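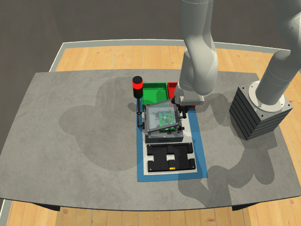
Fig. 3. Simulated test cell, arm beside the raised lid of the fixture.

Unit 13: Teaching by Remote Control

In this unit you drive the simulated arm yourself and record each run. The task has two parts: handle the board at the test fixture, then place it in the green or red bin.

Move slowly near the lid. Keep the gripper clear of the signal light pole. If you bump the fixture, stop and reset; do not save the run.

Each pair turns in 29 good runs. Save them in the Moston folder by noon. Read the Coutinho handout before lab.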